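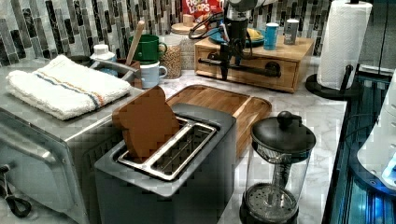
March, morning
Fikri Ismail

Hepatocyte plates, third pass at the MTT vs. ATP comparison

Thawed two vials from the Skallard lot, both from the lower rack. Viability by trypan blue came out at 81 percent for the first and 77 percent for the second. Pooled them. Plated on collagen-coated 96-well at the same density as last time, outer wells filled with buffer only. Yoga Wijaya did the second plate so we have two sets of hands in the data, as we agreed after the mess with the February plates.

Attachment at four hours looked fine under the scope. A few clumps near the walls on Yoga's plate, none on mine. I think he swirled the plate after seeding. The better way is north-south, east-west, then leave it alone on the bench for ten minutes before it goes in the incubator. I have written this on the inside of the hood sash in marker. Please don't wipe it off.

Medium changed at four hours to the serum-free version. Last of the old bottle went on columns 2 to 6, new bottle on 7 to 11. I know this is not ideal. I have marked it on the plate map so that if there is a step in the controls between columns 6 and 7 we know where to look.

Dosing

Test compound is the one we call Drultby in the shared folder. Eight concentrations, half-log steps, top at 300 micromolar. DMSO held at 0.5 percent in every well, including the vehicle controls. There was some precipitate at the top concentration again, fine needles, visible at 10x. It was there in the medium before it touched the cells, so it is a solubility problem and the top point should be dropped from the fit. I would drop it from the earlier runs also, where we kept it and got that odd upturn at the end of the curve.

Positive control was chlorpromazine, made fresh. The frozen aliquots are old and I have thrown them out. If you were counting on them, sorry, they were not dated.

Exposure 24 hours.

Readout

ATP plate first. Let it come to room temperature for half an hour before adding reagent. Last time we only gave it ten minutes and there was a gradient from the edge to the middle. This time the vehicle controls were flat, CV of 6 percent on my plate and 9 on Yoga's. Blank wells averaged 279 counts, which is normal for that reader. No visible step between columns 6 and 7, so the two bottles of medium seem to behave the same.

MTT plate after. Three hours with the dye, then off with the medium and in with the DMSO, shaker for 15 minutes. Crystals were slow to dissolve in the bottom left corner of Yoga's plate. I gave it another ten and read it again. The second read is the one in the file. The first read is saved under the same name with _early on the end.

EC50 values, top point excluded:

ATP, plate 1: 43 micromolar
ATP, plate 2: 51 micromolar
MTT, plate 1: 96 micromolar
MTT, plate 2: 118 micromolar

So the same thing we saw in the two earlier passes. MTT puts the compound at half the potency that ATP does, or a bit less. Chlorpromazine does not show this gap, both assays land within a few micromolar of each other. So I don't believe it is a general fault in how we run the MTT.

Possible reasons, in the order I would check them:

1. The compound reduces the dye by itself. We have not run cell-free wells with compound and MTT. This is an easy check and we should have done it in the first pass. If there is color in those wells, the MTT numbers are no use for this compound.

2. The compound lowers ATP without killing the cells, at least at 24 hours. Then both assays are right and are telling us about different things. An LDH release on the same supernatants would help. I kept the supernatants from the ATP plates, 50 microliters per well, minus 20, freezer 2, second drawer, box labeled HEP-3. LDH does not like freezing, so treat anything from that box as a rough look only and plan a fresh set.

3. Cells are working harder in the middle of the range and reducing more dye per cell. There is a small hump above 100 percent in the MTT curve at 10 micromolar on both plates. Could be noise. It was there last time too.

Yoga thinks it is number 1. I lean to number 2 because the structure does not look like much of a reducing agent to me, but I have been wrong on this before.

Afternoon

Ran the cell-free wells after all, as there was half a plate free. Compound at the same eight concentrations in medium, MTT added, three hours at 37. Nothing above blank up to 30 micromolar. At 100 there is a slight rise, 0.02 over blank. At 300 it is 0.06, but the needles scatter light and I wouldn't trust it. The cell signal at 100 is in the region of 0.5, so this can't account for a twofold shift. Number 1 is mostly ruled out. Told Yoga.

The plate reader gave the lamp warning again at switch-on. Counter is at 1163 hours. The Majimbun service sheet is taped to the side of it, and someone needs to call them before the next big set. I checked the reference plate before and after, and both were in range, so the data from today stands.

Stock check while I was in there: collagen-coated plates, 11 left. ATP reagent, one full kit and one opened. Williams' E, three bottles. Skallard hepatocytes, five vials of this lot, and they could not tell me if there are more. I have asked them to hold what they have until we decide.

To do

- LDH on fresh supernatants, same concentrations, 6 and 24 hours (Fikri)
- Repeat ATP at 6 hours, then washout and read at 24, to see if it comes back (Fikri)
- Refit passes 1 and 2 without the top point and put the new values in the Prernata table (Yoga)
- Solubility in medium between 100 and 300, by eye and at 10x (Yoga)
- Call about the lamp (whoever is in first)

Raw files are in the usual place, folder HEP-3. Plate maps are scanned. The page before this one has the dilution scheme, with a correction in blue for row F.

Prernata cell assay group | Questions about this notebook: ask Fikri Ismail or Yoga Wijaya, ext. 355 | © Prernata | Back to top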